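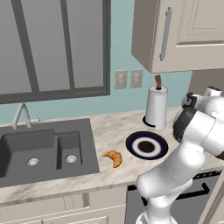 Sieglinde Janssen wrote in after the July post to say that I had measured the wrong thing. Her point was that total hardness says how much calcium and magnesium is in the water, but the crust in a kettle depends on how much bicarbonate is there to go with it, and I had published only the first number. She is right, and this post is the correction.

29 Nov 2025

What I measured in July

The Kirnitz supply at my kitchen tap came out at 435 mg/L total hardness, expressed as calcium carbonate. I used the Tenetell drop kit, which is a standard EDTA titration with a color change from red to blue. The repeat sample agreed to within one drop. I have no reason to doubt the figure. The error was in what I did with it, which was to treat the whole amount as scale waiting to form.

Hardness comes in two parts. Carbonate hardness is the part matched by bicarbonate. When the water is heated, bicarbonate breaks down, carbon dioxide leaves, and calcium carbonate comes out on whatever surface is hottest. Noncarbonate hardness is the part matched by sulfate or chloride, and most of it stays dissolved at kettle temperatures. Two towns can report the same total and have very different kettles.

The alkalinity test

The alkalinity kit works the same way as the hardness kit, except that the titrant is a dilute acid and the endpoint is green to red. A few notes on technique for anyone repeating it:

Run the cold tap until the temperature stops changing. Water that has been sitting in the branch line picks up whatever the pipe has to offer.

Fill the sample tube to the mark with no bubbles and titrate promptly. An open sample slowly loses carbon dioxide, which shifts the pH and, given long enough in hard water, starts dropping carbonate on the glass.

Hold the bottle vertical. A tilted dropper gives a smaller drop and a falsely high result.

Take the sample upstream of the softener. Mine has a bypass valve, and in July I forgot to check its position until after the first run. An ion exchange softener barely changes alkalinity, so this matters less here than it does for hardness, but it is a bad habit.

My alkalinity result was clearly lower than total hardness, so there is a real noncarbonate fraction. I am leaving the number out until I have repeated it with a fresh reagent bottle. The one I used was past its date.

What changes for the softener

Very little, as far as sizing goes. The Vuladden unit under the sink is a small cation exchanger, and the resin does not care which anion came along with the calcium. It takes up hardness ions and releases sodium until it is exhausted. Capacity still has to be worked out from the total, so the July table of regeneration intervals stands.

The installer, Thiele, had programmed it for a hardness well under what I measured, and it ran that way for 18 months. The symptom was spotting on glasses toward the end of each cycle, clearing up after regeneration and then coming back. I had been blaming the dishwasher. With the setting corrected, the unit regenerates every 5 days and the spotting has stopped. Salt use has gone up accordingly.

What changes for descaling

Here Sieglinde's objection does matter. I had estimated scale in the unsoftened kettle from total hardness, and the estimate was too high by whatever the noncarbonate share turns out to be. The descaling schedule in the July post is therefore too frequent. Going by the alkalinity, even with the old reagent, it can be stretched considerably.

Citric acid remains my choice for the kettle. Use it warm, well short of boiling. At a full boil with a lot of calcium present it can leave calcium citrate, a white deposit harder to remove than the one you started with. Keep the solution off marble and limestone, which are the same compound as the scale and dissolve in the same way. A spill left on polished stone leaves a dull patch, and wiping will not bring the shine back.

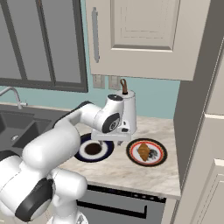

Still open

The repeat alkalinity run, with new reagent and the bypass valve checked first.

Whether the supply varies over the year. Kirnitz blends from 2 sources, and a reading in one month says little about the next. I plan to test monthly and post the results as a plain table.

Magnesium. The kit I have reports it together with calcium, and separating them needs a second indicator at higher pH. It has been ordered.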